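Open Day at the Surkell Refurbishing Workshop, Prokcombe
Saturday, February 24, 2018

The Surkell workshop takes in retired office computers, repairs what can be repaired and breaks the rest down for parts. It opens to visitors twice a year, and the next date is in June. I took the early bus from Tunstall and was at the gate before it opened.

Parking is on the street. Entry is free, but you sign in and get a paper badge with a number. Mine was 83. Bags go in a locker and drinks stay in the front hall.

The first stop is the receiving area, where machines come in on pallets and get a ticket. Our guide said the building can store 3000 machines and that last month 282 went back out in working order, mostly to schools. Anything that fails the first power test goes to the parts room. We spent ten minutes with the shelves of sorted memory and power cords, which was enough for me, though two men in our group wanted to know the price of everything.

Hard drives are wiped or shredded in a locked room with a window in the door. Visitors can look in but not enter. The shredder was off for the day.

The part I had come for was the desktop bench. The towers are worked on lying flat with the side cover off, so the whole board can be reached from above. Our guide went through the order they follow at Surkell. Power cord out first, then the cooler, then the lever beside the socket, then the processor. The old paste gets cleaned off and the chip is checked for bent or dirty contacts before it goes into a tray. She said most of the damage they see was done by people lifting the chip out at an angle - it should come straight up.

I asked if they reuse the power supplies. They test each one under load and keep the ones that pass. The rest go to Julum, a metals recycler across town.

The last room is a small shop with cables, keyboards and finished desktops. I bought a keyboard. Coffee was served in the front hall until noon. Allow two hours for the visit, and wear a sweater, as the back half of the building is not heated much.
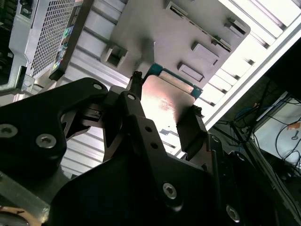
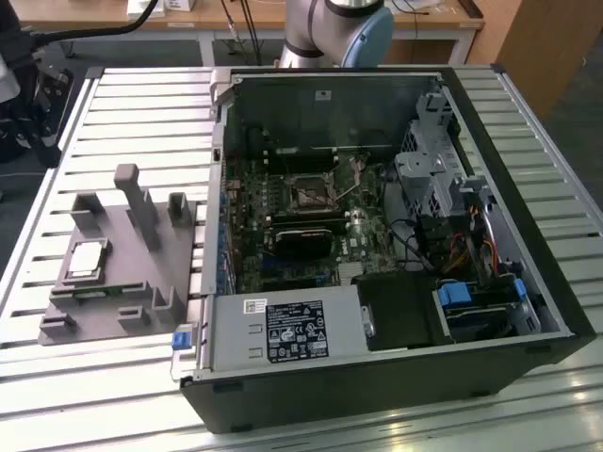

Second picture: an open tower on the slatted metal table, with the processor socket near the middle of the board and the power supply at the near left.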